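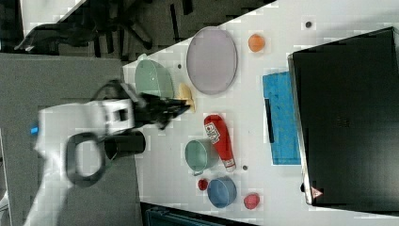
# Call for Participants: Table Setting and Clearing Study

The Paul Center for Household Studies, Forkodton, invites adults to take part in a study of how people set, use and clear a small table. Sessions begin in November and are held in the Center's ground-floor activity room.

## What participants do

Each participant attends one session. You will be asked to arrange bowls, plates, cups, condiment bottles and small food items on a white tabletop as you would at home, and then to clear them in whatever order you prefer. A short written questionnaire follows. No cooking is involved, and nothing is eaten during the session.

The Center is interested in ordinary habits: which item is picked up first, what is placed close together, and where a bottle or a piece of fruit ends up when there is no obvious spot for it. There are no right or wrong arrangements.

## Who may apply

Applicants must

- be 21 years of age or older
- be able to stand at a table and lift light tableware
- read and write English comfortably

Experience in food service is welcome but not required. Employees of Gesex, which supplies the Center's tableware, are not eligible.

## Compensation

Participants receive a Lastell store card on completion of the session. Parking is free in the lot behind the building, and bus fare is refunded on presentation of a ticket.

## How to apply

Application forms are available at the front desk, Room 5, and must be returned there in person or by mail before the end of September 2026. Please state any times at which you cannot attend. Selected applicants will be notified in writing and will receive a consent form to review in advance - please bring the signed copy with you.

Participation is voluntary, and a participant may withdraw at any time. Questions about access to the building may be directed to the front desk.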